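Gravik star-print table cover, grey, the big one

I have wanted to write this up since August, when ours had its first proper month on the table, and I'm glad I waited, because a cover like this looks great on day one no matter what. Ours has now been through crayons, pancakes, a science kit and a lot of toys, and I still like it so much I've bought a second for my sister!

I paid 40 for it at the Zomau store on a Tuesday morning. There was a cheaper one on the same shelf, thinner, with sharp square corners that stuck out like little flags. The Gravik has rounded edges and that sold me on the spot - I have a kid exactly the height of our table. It came rolled up tight and stayed curly for two days. I put cookbooks on the ends and forgot about it.

What I love most is how it sounds. Hard toys on our old bare table made a racket you could hear upstairs, and now they land with a dull little thud. It also doesn't creep around when somebody leans on it, which our last one (a Skendanham, pretty, slippery) did all the time. Wiping it down takes a minute with dish soap and a sponge. Spaghetti sauce comes right off if you get to it the same evening. Marker is another story, so if you need your table to look perfect for company, get something darker or keep the markers in another room. 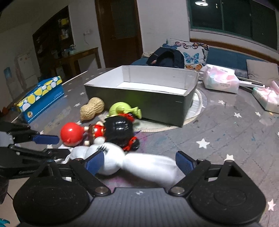
Toys are the real test at our house. The small ones come out of the bin after breakfast and stay out until somebody needs the table for lunch, and they get pushed, crashed and dropped the whole time. The pale stars are still easy to see around the tan peanut and the lime-green fellow, but so are the scratches and the colored stains, and you should expect yours to pick some up too. I don't mind them. The grey is forgiving from a few steps back, and little things like that red-headed figurine are easy to spot on it, which I can't say for the busy flowered cloth we had before.

Two small complaints. The smell hung on for most of the first week, so air it out on the porch if you can. And I wish it came in an oval, because my mother's table is one and she's jealous.

Would buy again, and did.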